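Getting more use out of clear plastic food boxes

Most kitchens have a cupboard of plastic boxes that have gone cloudy, lost a lid or picked up the smell of last month's curry. A lot of them can be kept going with very little work. The notes below cover washing, lids, storage and what to do with the ones that are past holding food.

Washing

Rinse with cold water first if the box has held anything with tomato, turmeric or paprika. Hot water on a greasy orange film spreads it into the plastic. After the cold rinse, wipe the inside with a dry piece of kitchen paper and a drop of washing-up liquid, then wash as normal in warm water.

Use the soft side of the sponge. Scouring pads leave fine scratches, and food colour settles in them. If a box already looks milky all over, no amount of scrubbing will bring it back. It is fine for dry goods such as pasta or rice.

For smells, fill the box with warm water and a heaped spoon of bicarbonate of soda and leave it overnight with the lid off. Strong ones (fish, raw onion) may need a second night. Wash the lid separately.

Lids, rims and tabs

The rim is where dirt collects, and where most boxes fail. Run a fingertip along it before you put the box away. If it feels tacky, go round it with an old toothbrush. Boxes with small tabs at the sides need the same treatment behind each tab.

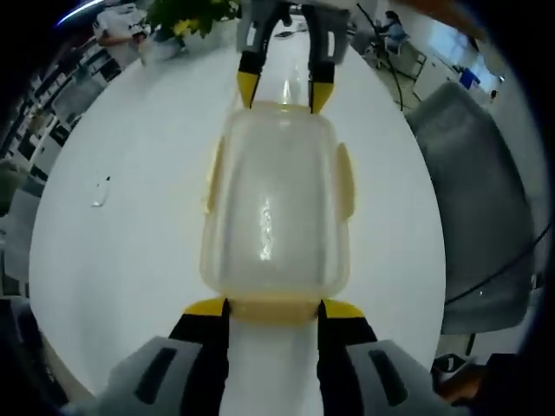
A clear-to-milky box with a cream tab on either side.

To test a lid, put a little water in the box, close it and tip it on its side over the sink for 15 seconds. A slow drip means it will do for biscuits and dry things but should be kept out of lunch bags. Lids that have warped slightly in the dishwasher can sometimes be coaxed flat: dip in hot tap water for a minute, press on a level worktop under a heavy chopping board and leave until cold. It works better on thin lids.

Drying

Stand boxes upside down on a rack with a gap under one edge so the air can get in. A box that is put away with the lid on while damp will smell musty by the end of the week. In February, when nothing dries in our kitchen, I finish them with a clean tea towel.

Keeping a sponge in a box

A small clear box is a good home for a spare sponge if you go camping or keep a cleaning kit in the car. Squeeze the sponge out well and leave the lid ajar until you get home, then take it out to dry properly. Renji Aoki wrote in to say he cuts his sponges in half before packing them, and the halves go into a much smaller box.
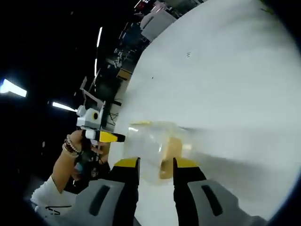

Whatever you use the box for, once it has carried a cleaning sponge it should stay with the cleaning things. Mark it on the base with a permanent pen so that it doesn't drift back to the food cupboard. The pen fades with washing and needs going over now and then.

Storing the empties

Nest boxes by shape and stand the lids on edge in a separate tub, like files. Round ones waste space, so they go on the top shelf here. If you have more than one shelf of empties, sort out the boxes with no lid first - they can go under the sink or into drawers as dividers. A 300 ml box holds a roll of freezer bags, folded, or a good number of clothes pegs.

Boxes too far gone for food

Cracked ones are no use for anything wet, but they will still hold screws, picture hooks, seed packets or batteries. A crack in the base can be covered on the outside with parcel tape. Check the mark on the bottom before you put one out for recycling, as some councils take lids and boxes together and others want them apart.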